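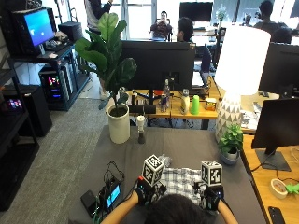 Glove demos vs teleop for cloth folding – our numbers so far

stellow_bench
Posted 2023-06-27

Hello all, and sorry in advance for the length. I promised in the Wijesinghe thread that I'd come back once we had something to show. We've been recording people folding cloths in sensor gloves, with a marker cube on the back of each hand for the wrist pose, and training the same policy on that as we did on our old teleop set. With 100 glove demos it managed 21 clean folds on the test cloths. The teleop policy, same number of demos, managed 3. I was so pleased I made everyone tea!

dovell_dan
Lovely to see this written up, and thank you for taking the trouble. I'm not convinced the gloves are what did it, though. People fold much faster by hand, so your glove demos will be smoother and have fewer pauses. Did you trim the dead time out of the teleop set? We did in March and ours improved no end.

stellow_bench
No, we didn't, and that's a fair point. I'll trim it and run it again. I still think finger data matters when you're pinching up a corner, but I can't prove it from this.

multham_mel
Going to disagree with both of you a bit (fondly). My worry is the cubes. With a plaid cloth lying right under the hands and the markers in black and white squares, do you get false detections when the cloth bunches up? And what happens when one wrist rolls over and hides a cube from the fixed camera?

stellow_bench
False detections, hardly any. Hidden cubes, yes, now and again – we fill short gaps and throw the demo out if there are more than 2 long ones.

multham_mel
Then you're throwing out the awkward folds and keeping the easy ones, surely? I'd want those back in before I believed the 21.

dovell_dan
Mel's right there. Could you post the list of dropped demos along with the trimmed run?

stellow_bench
Will do, give me until the weekend.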